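Folding a long-sleeved T-shirt

Folding a long-sleeved T-shirt is a household task in which a knitted pullover top is brought to a compact shape for a drawer, shelf or suitcase. The method differs from that for a short-sleeved shirt mainly in the handling of the sleeves, which are nearly as long as the body and have to be laid across it before the body itself is folded.

Starting position

The shirt is spread on a flat surface larger than the garment with both sleeves out. It may lie face up or face down. Face-down folding leaves the print showing on the finished bundle and is usual in shops. Face-up folding is common at home, as the collar and print make it easy to see whether the shirt is straight. The shoulders are set level and the hem is pulled square by hand. Small creases in the body can be left. 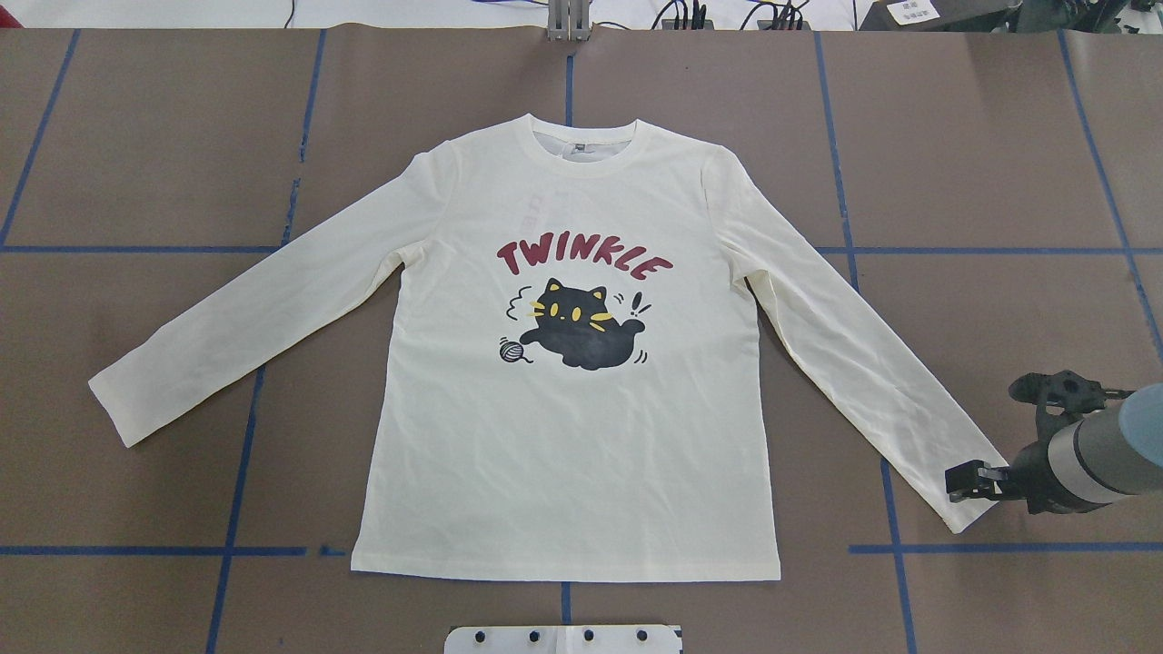

Long-sleeved T-shirt with a cat print, spread face up.

Surface

Beds and carpets are often used, but a firm table gives a straighter fold. Sewing rooms and laundries sometimes mark the table with lines to line up the hem and sides. Painter's tape is a popular choice because it peels off without much residue. It wears, however. Edges lift and catch on knitted cuffs, and a strip that has bunched up is best replaced, as it no longer gives a true line.
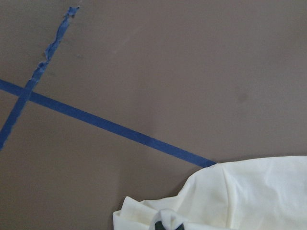 Blue tape on a brown work surface, one strip ragged and one straight.

Sleeves

One sleeve is folded at the shoulder seam and laid across the chest. In the horizontal method it runs straight over to the opposite side, and the cuff may pass the edge of the body. In the diagonal method it points down toward the opposite corner of the hem. The second sleeve is then brought over the first.
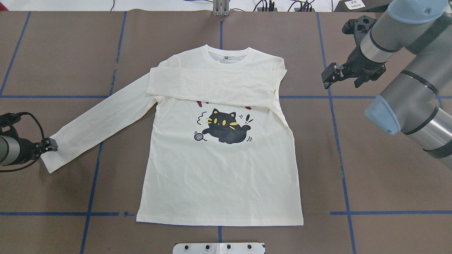
Fumiko Okabe prefers the horizontal method for children's sizes and writes in her laundry handbook Lusia that "a sleeve laid straight makes one thick band, and you can feel where it is when you fold the body over it." For adult sizes she turns the cuff back on itself.

Body

With the sleeves in place, the sides may be turned in toward the middle. The hem is then brought up to the collar in 2 or 3 folds, depending on the depth of the drawer. Soft jersey shifts as the layers build up, and the collar tends to roll. Smoothing each layer before the next fold reduces this.
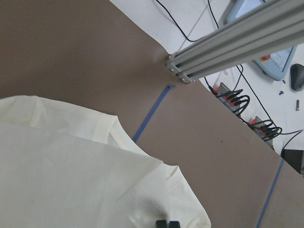

According to Clotilde Masson, the collar should be straightened last, once the layers under it have stopped moving, and a crooked neckline is no reason to start over.

Related topics

Ironing
Drawer organization
Rolling (packing)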